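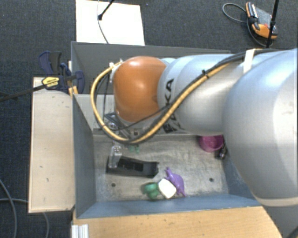 So this is the toy bin page! I've been promising Elin Price I'd put one up since January, and with the weather still miserable I finally sat down and did it. If you're new here, I buy mixed lots of little toys, mostly from the Powell swap meet, and sort them out on evenings when there's nothing good on TV. The last lot was roughly 100 pieces for 11 bucks, and I was thrilled.

The gray-blue bin is for the odds and ends I haven't found a shelf for yet. My favorite right now is the purple animal - I go back and forth on what it's supposed to be, and Sayaka Takeda has her own theory, so write in if you know! The green one with the rounded lumps keeps it company, with the white blocky piece in between.

The long black tray-looking thing is a mystery to me too. I'm keeping it until I've gone through the other 7 bags, in case something fits with it.

More pages to come once I get back from Pima. Trades are always welcome, especially anything small and purple - just drop me a note in the guestbook.

Last updated March 23, 2021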